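Chapter 4
Cups, Tubs and Other Tapered Things 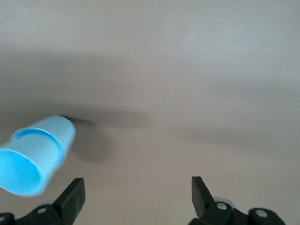

A shape that narrows steadily from one end to the other is said to taper. Most drinking cups are made this way, wide at the mouth and smaller at the base, so that one will slide inside another. The light blue plastic cup has a raised ring a short distance from its opening, and from there it narrows towards the closed end. A ring like this can act as a stacking lip, which stops nested cups from jamming together.

In this chapter we look at how taper affects stacking and packing. Section 4.1 deals with a single cup and how to measure it. Section 4.2 follows a canteen supplier in Timdale that must fit 478 cups into 2 crates, first loose and then nested. You will need a ruler, some squared paper and your answers to the exercises on cylinders in Chapter 3.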